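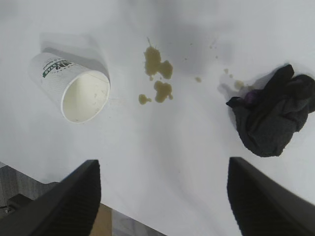 Nurum 261 Front Desk Payment Terminal

Countertop unit for general practice and primary care offices. Takes visit fees, copays and deposits at check-in and prints an itemized receipt.

Specifications
Display: 107 mm, color, tilting
Receipt paper: 55 mm rolls, side loading
Stored fee codes: 100
Connection: wired network or Wi-Fi
Power: external adapter, supplied

Fee codes are set by the practice manager and locked with a PIN. Reduced and waived fees are entered as separate codes – they appear on the daily report with the staff initials. Card numbers are not kept on the unit. Refunds need the original receipt number.

The wall bracket and spare adapter are sold separately. The Nurum 261 does not accept cash.

Last updated: 2023-12-18
3 comments | 8 shares

Related items
Udano Waiting Room Ticket Printer
Carrilho Card Reader Stand
Nonix Receipt Rolls, 55 mm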